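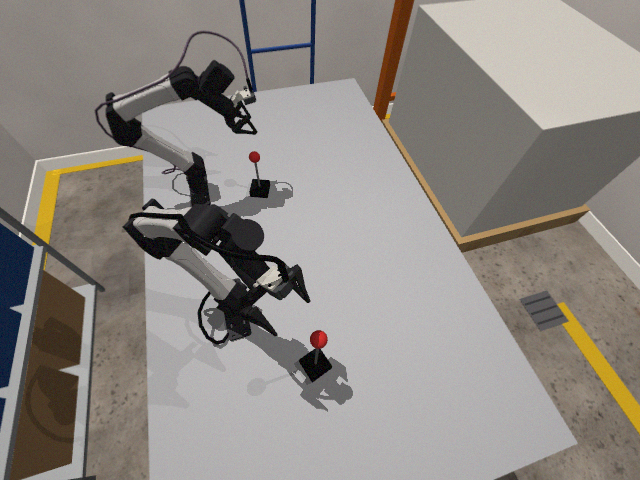 Dicas de oficina: antes de gastar dinheiro no kit de dois braços da Cirine

O kit Cirine traz uma subscrição do simulador Orkska, e é por aí que convém começar. No simulador, um cotovelo contra a parede não custa nada. Na minha bancada custou um frasco de verniz e a boa disposição de uma tarde de fevereiro.

Marque primeiro a mesa. Fita de pintor, dois riscos para as bases, e só depois os furos. Eu furei primeiro — a mesa tem agora uma ventilação excelente.

Deixe folga nos cabos. O manual fala em 100 mm a mais junto ao cotovelo e desta vez o manual tem razão. Abraçadeiras de velcro, por favor; as de plástico apertam-se num segundo e cortam-se com palavrões.

Para treinar a aproximação, escolha uma peça pequena, de cor berrante, sobre um tampo liso e claro. No Orkska uso o joystick de bola vermelha e desço devagar, com a pinça aberta. Se a sombra atrapalhar, mude a luz antes de mexer na calibração.
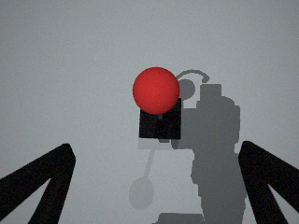
Bola vermelha, base preta e os dois dedos da pinça, no simulador.

Quanto a contas: o kit fica em 1097 euros, mais uns 500 se quiser as pinças Belhaj, que agarram melhor parafusos e pior tudo o que seja redondo. O suporte da Bustach é vendido à parte e vem sem parafusos, talvez por modéstia.

Limpeza: pano seco nos dedos, pincel macio nas juntas, nada de óleo de cozinha. Sim, perguntaram-me.

Compraria outra vez? O simulador, já amanhã. Os braços, depois de tapar os furos da mesa.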